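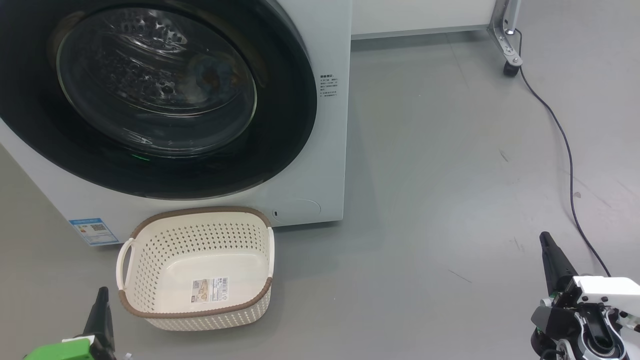
I have been told four times this month that I need to clean my washing machine with a special product. Once by a pamphlet, twice by ads, once by my sister. So I looked into it, and I have some doubts. Thread.

1/ The product is called Jorkar. It's a powder. You pour it into the empty drum, run the hottest cycle you have, and your clothes are supposed to come out "up to 70% fresher" from then on. Fresher than what? Measured how? The package doesn't say. I wrote to them in February and got a coupon back.

2/ The same ad says there are 4,000 kinds of bacteria in the average washer. Maybe so. There are bacteria on my toast. A number like that tells me nothing about whether my towels are a problem.

3/ To be fair, front loaders can smell. Mine did, two apartments ago. Water sits in the fold of the rubber seal, lint sticks to it, you shut the door, and a few days later it's a swamp in there.

4/ What fixed it was an old washcloth and leaving the door open a crack. That cost me nothing, so I can see why there isn't an ad for it.

5/ Then there's the little flap at the bottom corner on the front of a lot of these machines. On mine, the drain filter lives behind it. I owned a washer for six years before I opened that flap. Coins, a hair tie, half a pen, gray sludge. No powder was ever going to dissolve half a pen.

6/ If you go in there, read your manual first, put a towel down and have something shallow ready for the water. A roasting pan works. A mixing bowl is too tall, ask me how I know.

7/ Someone will bring up the energy label. Yes, I read the energy label. It's a useful thing for comparing machines in a store. On mine the cycle they test is not the cycle I run, because I'm not waiting over three hours for socks.

8/ Which brings me to the "quick 36" setting, which on my machine takes 36 minutes if you wash two T-shirts and around an hour if you put in what a normal person would call a load. The display just sits on 9 minutes. I've gone out, bought milk and come back to 9 minutes.

9/ Detergent. The cap has lines on it that you need a flashlight to see, and even the lowest one is more than I use. I've gone down to half of that. Same shirts, same results as far as I can tell, and the seal is less slimy. I'd love to see Barnura put out a cap with a line that low. I won't hold my breath.

10/ Scent beads – no. Lanz sent my neighbor a free tub and the whole stairwell smelled like a melted candle. Her sheets weren't any cleaner. They were louder.

11/ Svenja Pfister wrote to say she uses Jorkar every month and her machine has never smelled. Fine. I haven't used it once in this apartment and mine doesn't smell either. One of us is paying for it.

12/ Things I do believe in: a plain plastic laundry basket with holes in it, so damp stuff can breathe. I tried the Clellelier canvas hamper that everyone was posting. Looked great. Grew a spot of mildew on the bottom, because I put wet gym clothes in it like a person who owns a hamper.

13/ Also, take the laundry out when it's done. I know. I forget too – last night's load got washed again at 7 a.m.

14/ If you've got a real test, with two machines and the same dirty towels and somebody who isn't selling powder, send it to me and I'll read it. Before-and-after photos of a seal don't count. I can do those with a washcloth.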